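Shelfpick planner: questions I keep getting

I write most of the planning code for our shelf-picking work, so the same questions land in my inbox over and over. I finally wrote the answers down. If yours isn't on the list, send it to me or to Sibel Gökçe, who looks after the perception side and is a lot quicker at answering mail than I am.

What does the planner do, in plain words?

You give it a list of things to pick and it decides which cubby to go to, which way the hand should come in, and where the feet need to be before the arm moves. It hands all that to the whole-body controller (we call that one Onden), and Onden worries about staying upright. The planner never talks to a motor directly. I like it that way!

Why plan for the hand before the feet?

I tried it the other way first. The robot would walk to a perfectly nice spot in front of the shelf, and then the arm couldn't get past a divider without some horrible elbow pose. So now I pick a grasp, work backward to a wrist path that clears the boards, and only then ask where the body could stand to make that path easy. If there's no good stance, the grasp gets tossed and we try the next one.

How does it choose a grasp?

Sibel's code sends me a rough shape and a pose for each item, and I score a set of hand approaches against it. For round fruit I usually end up with the fingers on one side and the thumb coming across low, because a top-down grab gets awkward under a shelf board. Stems matter more than I expected. A pear lying on its side has a fat end and a skinny end, and the scorer has to know which is which or it'll happily go for the neck.

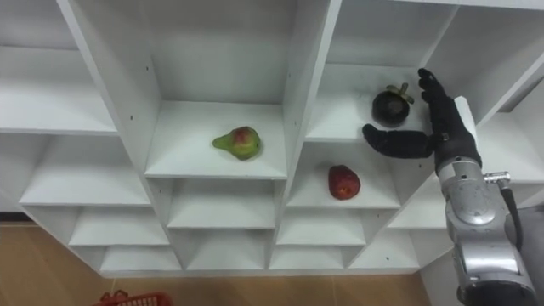
Does it need to know what the fruit is?

Not for the grasp itself, only for the shopping list. The label says whether this is the thing you asked for, and the shape says how to hold it. I keep those two apart on purpose. When the label is wrong you get the wrong fruit, which is annoying, but at least the hand still closes on something sensible.

White shelves, white walls. Doesn't that wreck the depth?

It makes it harder, yep. Blank boards give stereo matching very little to work with, so the raw depth has holes and wobbly bits right where I care about edges. We fit a model of the shelf instead. Sibel finds the front edges of the boards, lines those up with the known cubby layout, and I do my collision checks against the fitted model. Fruit is the easy part, it's colorful and it stands out. If you move the shelf you have to run the fit again (the command is "refit", and yes, I forget it too).

How many grasp candidates do you score?

2,000 per item by default. Most of them die in the first collision check, and that check is cheap. You can lower it in the config, but I'd leave it alone until you've looked at a few of the rejected ones in the viewer. Doğukan Canpolat dropped it way down once to save time and spent the afternoon wondering why the planner kept giving up on the corner cubbies.

What changes when one hand is already carrying something?

Quite a lot -- this took me most of September. With a basket hanging off one arm, that arm isn't free for balance anymore, and the basket sticks out in front where the knees and the lower shelves want to be. I treat it as a box attached to the hand, padded a bit to allow for swing. The reaching arm gets planned first, then the carrying arm gets whatever's left, with a strong preference for keeping the handle level.
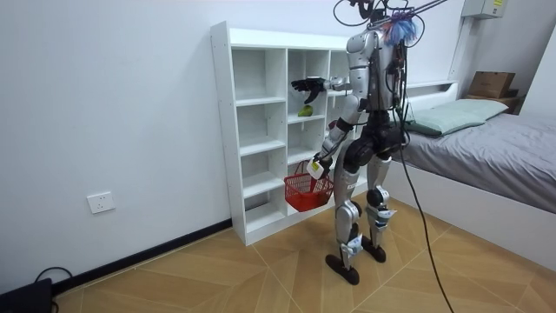

The padding is a setting called carry_margin. Too small and you'll clip a shelf, too big and the planner decides there's nowhere to stand. Start with the default and go up in small steps. If you see "no stance found" in the log, that's the first number I'd look at.

Can I run it without the robot?

Please do! The simulator launch file loads the same shelf model and fakes the perception messages. There are 304 recorded plans in the repo that you can replay, and seven of them are known failures I keep around as tests. Don't "fix" those by deleting them.

What does error 599 mean?

Onden refused the plan. Usually the wrist path was fine but the body would have had to lean too far. Look for the stance score a few lines up in the log. If the score looks healthy, send the log to Petro Pavliuk, he wrote the checker.

Will it work on other shelves?

If the compartments are box-shaped and you can measure them, yes. Put the layout in a new shelf file and copy ours as a starting point. Wire racks and curved displays won't work yet -- the edge finder wants straight boards.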